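Washroom robots to join cleaning crews at Dredwood after winter of simulator training

Cleaning staff at the Dredwood office and leisure site are to start sharing their early shift with washroom robots in January, after a winter in which the machines have done all their practice inside a computer.

The site employs its cleaners through Todis, a facilities contractor. Todis has hired the robots from Plavel, a small automation firm, and the two have spent the past months working through the jobs the machines will be given and the ones they won't.

There will be four robots to begin with. Each has a single arm on a wheeled base with a two-fingered gripper at the end, and each will be assigned to one block of washrooms and showers. They will work between 4am and the time the doors open to the public. A cleaner will be on the same floor throughout.

The training software, which Plavel calls Rakena, contains models of washrooms and bathrooms with tiled walls, pipe fittings, partitions and dispensers. The arm is put into one of these rooms, given a task and scored on how it does. Then the room is changed slightly and it goes again. Plavel says the arm has to complete 2000 practice runs of a task before that task can be tried on site.

Much of the work at present is on reaching into corners, where fittings stick out from the wall and a partition or door leaves little room for the arm to turn. The gripper has to get past these with its fingers open before it can pick anything up.

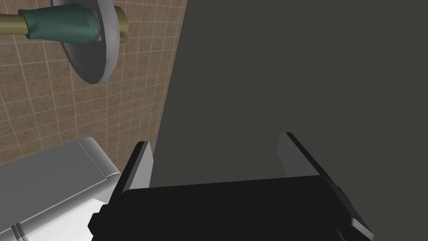 Myrto Sarantis

The first tasks on the list are restocking paper, picking up litter from the floor and wiping down flat surfaces. Toilets, drains and anything involving strong chemicals stay with the cleaners. So does the final check of every room, which has to be signed off by a person before it opens.

Panagiotis Margaritis, who manages the Todis contract at Dredwood, said the choice of tasks came out of talks with the crew.

"We asked people what they would give away tomorrow if they could," he said. "Bending down for litter was top of the list, then carrying paper. It's hard on the back and knees, and we have had people off with both."

No jobs will go as a result of the trial, according to Todis, and hours are guaranteed until it ends. The company has not made a promise beyond that point. Margaritis said he would not pretend to know what the crew would look like in a few years, and that staff had been told the same.

What will change is the shape of the shift. At the moment each cleaner takes a set of rooms and does everything in them, start to finish. Under the new plan two cleaners will cover a block together with a robot. They will do the toilets and basins first, let the robot in for the floor litter and the paper, and come back for the check. One person on each shift will also act as lead operator, which means starting the machines, loading their trays with paper and writing up any faults.

Lead operators will get a higher hourly rate for the shifts on which they do the job. All of the crew have been offered the training, which takes place in paid time. It covers how to stop a robot, how to free the arm if it gets stuck and how to report a problem. Most of them have now had a session with the simulator too, watching practice runs on a screen and pointing out what it gets wrong.

Some of those comments have gone back into the software. One cleaner noted that the doors in the practice rooms always stood at the same angle, when real ones are left any old way. Another said the paper was always neatly stacked. Plavel has since added doors at different angles and packs that have tipped over.

Not everyone is convinced. Several cleaners said they were worried about being held up by a slow machine and then blamed when a room was not ready on time. Others objected to the way the robots record how long each job takes. They feared that the figures would be used to set targets for people.

Todis has agreed that timings from the robots will not be used in staff reviews during the trial. It has also agreed that a cleaner can send a robot back to its charging point at any time and finish the room by hand, with no need to ask first. Staff representatives wanted that rule in writing and now have it – it is pinned up in the crew room with the rota.

There were questions about noise as well. Some of the crew like the early shift for its quiet, and the machines beep when they move backwards. Plavel has turned the volume down but says the sound cannot be switched off for safety reasons.

The contract allows for 600 working hours across the four machines. A review will follow, based on fault reports, sickness figures and a survey of the crew. If either Todis or the site's owners are unhappy with the results, the robots go back and the old rota returns.

Supplies are another part of the plan. The robots note when they fit the last pack of paper from a tray, and the stock order will be made up from those notes. Until now it has been done by one of the supervisors walking the floors with a clipboard at the end of the shift. She will use the time for training new starters, who at present learn mostly by following someone else.

Regular users of the showers and changing rooms are unlikely to see much difference, as the machines will be parked in a locked store before opening. Notices will go up at the entrances for anyone who comes in early by arrangement, such as the swimming club.

Todis runs cleaning at several other sites and said it had no plans to bring robots into any of them before the Dredwood review is finished. Its contract at Dredwood runs until 2034.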